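Home Departments Purchasing Equipment Requests Forms Contact

Two-Arm Workstations: Questions on Purchasing and Budgeting

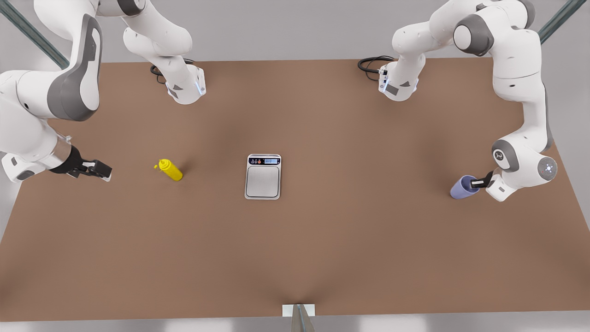

CATEGORY: CAPITAL EQUIPMENT

Which departments may request a two-arm workstation?
Any department of the Nesberg campus with an approved equipment plan may apply. The Lill site submits its requests through the same office and on the same form.

Do we have to begin with hardware?
No. Applicants are asked to model their intended task in simulation before requesting a quotation. A tabletop task with a few household items, such as a kitchen scale, a cup and a squeeze bottle, is sufficient for a first review. The model should include both arms and their grippers.

What does the standard package from Windard cover?
The package covers 2 arms, 2 grippers and the cables that connect them. Tables, supporting frames and task objects are quoted separately and should appear on their own lines in the budget.

How much should be set aside for accessories?
The allowance is $4000 per workstation. Unspent funds return to the department at the close of the budget year and may not be applied to travel or salaries.

Is a service plan required?
Yes. The annual plan costs $1198 and must be paid from operating funds. Requests that list it as a capital expense will be returned for correction.

How much table space should we plan for?
Enter the dimensions used in the simulated layout. Reviewers will check that both grippers can reach the work area and that there is room behind the arm bases for cabling — this last point is often missed on first submissions.

May we share a workstation with another department?
Shared purchases are permitted. One department must be named as the owner and will be responsible for the service plan. The Bandthorpe building has space available for shared equipment; reservations are handled by its front office.

When are requests due?
Requests are accepted until the end of April. Those received later are held for the next cycle — they do not need to be submitted again.

Can a request be changed after approval?
Changes to task objects or table size may be made by written notice. A change in the number of arms or the type of gripper requires a new quotation and a new review.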